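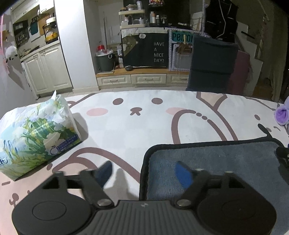
Do I need the actual robot in the room to record demos of a task?

Only if you're teleoperating. With a hand-held gripper you record the hand motion and the wrist view, and the arm can be in another building or not bought yet.

Putting that first because I've had it three times offlist since May. Rest of this is a reply to the Jilley thread, quoted below. Typing fast, have to leave at 4.

> We have an arm on a bench with a leader arm to drive it. Works, but
> slow, and whoever is driving gets tired and starts doing odd little
> corrections. 200 demos of folding a cloth took us forever. Omano
> people say they switched to hand-held for most of it. Is the data
> any good? And how many do you throw out? Our policy is already
> jittery near the grasp and I don't want to make it worse.

OK so. Numbers first. We have 2,335 episodes hand-held, all tabletop or floor pick and place in people's homes. Kept all but 781 of them. Sounds awful, I know. Most of the rejects were tracking loss, not bad hands. Plain white surfaces and moving too quick, mainly. If the pose jumps anywhere in the last stretch before the grasp we toss the episode, no fixing it by hand. Tried fixing. Waste of a week.

Jitter near the grasp — check your gripper width timing before you blame the drivers. Ours was lagging the video and the policy learned to close late, then hunt around for the object. Open and close the fingers all the way a couple times at the start of every session, with nothing in them, and line up the width signal to the video off of that. Cheap. Do it again if you restart anything. 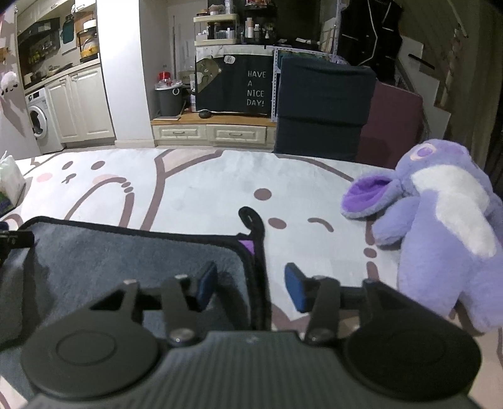

Also start positions. People always begin from the same comfortable spot, elbow at there side, and then the arm only knows how to come in from there. We make them shift to a new start every 10 episodes. Different height, different side, fingers pointing somewhere else. Same for pauses. A person stops to think, the recording has a dead spot, policy learns to stop and think and never gets going again. Trim it or redo it. I redo it.

Where I'd still use the leader arm: anything with force. Pushing a plug in, wiping hard, lids. You don't feel much through the linkage and the arm won't be as stiff as your wrist is. And reach limits!! A person will happily twist the gripper into a pose your arm can't get to. Replay everything through the kinematics for the arm you're going to use, before training. We found this out after.

Mixing both kinds is fine as far as I can tell. Wattanapong set was mixed, around a quarter teleop, and nothing weird came out of it. Keep the camera mount the same on both though. Same lens, same angle, same distance to the fingertips. If the wrist view differs you're basically training on two robots.

Jilley folks, to the other question (how many for cloth folding) — don't know. We haven't done cloth past picking up a corner. I'd get a small batch first, train, look at where it fails, then record more of just that part. Starting mid-task is allowed, you don't have to do the whole fold evry time.

The trim script is in the Gretbridge folder, same place as before. It assumes the width is in meters, so check that, ours was in millimeters for a while and it ran without complaining. Will send the replay checker when I've taken our paths out of it.

Gotta run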